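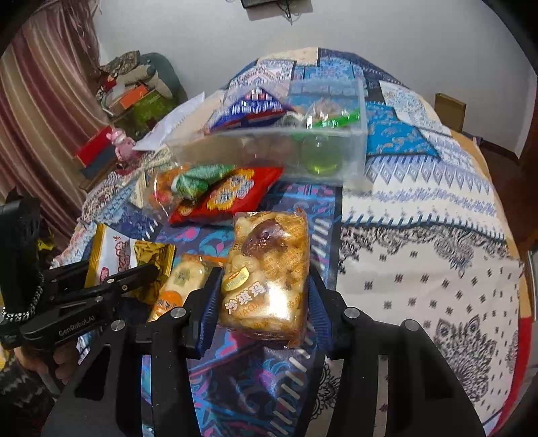 Single-serve 沙琪玛 pastry in glossy clear film with orange print.

Anix Clear Wrap Film, Printed or Plain
Sold by Dalomura Packaging Supply

Overview
Anix is a heat-sealable clear film for wrapping single baked or fried items on a horizontal wrapping machine. It is supplied on reels, plain or printed to the customer's artwork. Typical uses are cereal bars, rice cakes, filled rolls, syrup-bound pastries and small cookies sold by the piece or packed into a larger bag.

The film is made in three layers. The center layer carries the strength. The two outer layers seal to each other and to themselves, so both fin seals and lap seals can be made on the same reel.

Specifications
Material: oriented polypropylene, three layers
Finish: gloss, both sides
Reel length: 2,610 meters
Core: cardboard, 3 inch
Treatment: one side, for ink
Static control: standard
Storage: dry, out of direct sunlight, reels on end

Reel codes
AX-1,252: plain
AX-1,264: printed, up to six colors
The comma is part of the code. Leave it in when ordering online or the search will return no result.

Printing
Ink is applied to the treated side. Small repeat patterns can run over the full width of the film. For large lettering, a solid white ink is advised, as colored lettering on clear film takes on the color of the food behind it. Metallic gold and silver are available as spot colors and count toward the six.

Artwork must show the seal areas. Keep text and bar codes out of the end seals. Bar codes need a solid light panel behind them and should run in the direction of travel. If the wrapping machine reads a registration mark, state the mark size and the edge it sits on. Marks are printed in black unless otherwise requested.

A proof is sent before the cylinders are cut. Changes after approval are charged at cost.

Sealing
Start at the low end of the machine's normal range for polypropylene and raise the jaw temperature in small steps until the end seal peels with effort. White or wrinkled seals mean too much heat. Seals that open cleanly along the whole width mean too little heat or too little pressure. Sugar or oil in the seal area will cause leaks at any setting. Clean the jaws with a brass brush at each reel change.

Limits of use
The film is a good moisture barrier and a poor oxygen barrier. For products with a high fat content and a long shelf life, see Wevine, our metallized grade. Anix is not suitable for microwave heating, boiling or hot filling. It can be used in the freezer, but seals should be tested at storage temperature first.

Ordering
Minimum order, plain: one reel
Minimum order, printed: 100 kg per design
Slitting to width: included
Sample lengths: on request, plain only

Replaces Buzatu clear film, which was withdrawn in December. Existing Buzatu artwork can be carried over without new cylinders if the reel width is unchanged.

Technical contact: Nelu Zamfir
Data sheet revised April 12, 2019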